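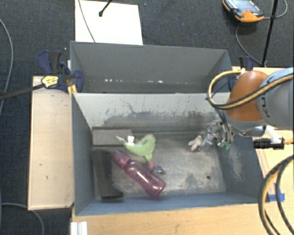

The picking bin at our workshop in Gotby, with a few of the things we ask the arm to pick up.

I have a theory that you can tell how serious a robot project is by how scruffy its bin is. Ours has been scraped, rubbed and scratched until the back wall looks like the inside of a skip, and I'm very fond of it. Every so often a visitor asks why we don't treat ourselves to a new one. I always say no, and I'd like to set out why, because I think home and shared-workshop builders are being talked into spending their money in the wrong places.

Go on any forum and look at what people show off. It's the arm, always the arm! Then the gripper, then a render of the next gripper. Hardly a word about what the thing is supposed to pick up, or out of what, or who is going to put it all back for the next go. I did exactly the same. My first winter on Besix (that's our project, named after a typing mistake I never fixed) went almost entirely on finger shapes. I must have drawn 13 of them. By December I had a lovely drawer of printed parts and a robot that could pick up one wooden cube, provided the cube was exactly where I'd left it.

What got us moving was a carrier bag of rubbish. Well, sort of rubbish. Soft toys, a pinkish-purple bottle, odd bits from the back of cupboards. A little plush toy squashes and sags and never lies the same way twice. A see-through bottle rolls, and it plays merry hell with the software when the light catches it. I learned more about gripping in one afternoon with that bag than in all those evenings with the cube, and it hadn't cost us a penny.

So here's my opinion, for what it's worth: spend your first 150 quid on the dull stuff. Buy decent clamps. Clamp the bin down and then clamp it again, because a bin that creeps along the table will have you blaming your calibration for weeks (ask me how I know). Get a proper solid tabletop and stop using the wobbly one from the spare room. Sort your cables out before they sort you out, and I say this as someone whose cables still go wherever they please. I bought a big pack of Dramel cable ties in a burst of good intentions and most of them are still in the pack.

The other thing I'd argue for is sharing. I know the dream is the robot in your own garage, kettle within reach, no one asking when you'll be finished. I had that for a bit and I got nowhere. In the shared place there's always somebody wandering past who says "why does it go in from that side?" and you open your mouth to explain and realise you haven't got an answer. It's annoying. It's also the best testing there is! We pay 90 a month between us for our corner and I'd pay my share again just for the rude questions.

People do push back on this. A chap on the Okabe mailing list told me I was romanticising junk, and that if you want numbers you can trust you need clean, matching test objects and a bin in perfect nick. He's got a point if you're comparing one gripper with another. I keep a set of plain blocks for that very purpose. But I don't want a robot that's good at plain blocks. I want one that can clear up after my family, and my family doesn't leave plain blocks on the floor, they leave a toy on top of a bottle on top of something metal that I can't identify.

We've logged a bit over 2,000 picks now, and I still do the tipping out and muddling up by hand. That's the part I'd have automated first, if you'd asked me at the start. These days I'd leave it till last. You notice things with your hands in the bin: which toy always ends up in the same corner, which one the fingers are wearing thin, which wall everything gets shoved against. I'd have missed all that sitting at a screen.

Anyway, if you've got a bag of odds and ends you were about to take to the charity shop, and an arm sitting idle next to a single perfect cube, you know what I'd do with it. Just check the pockets of anything with pockets first. We lost a whole evening to a jammed coin.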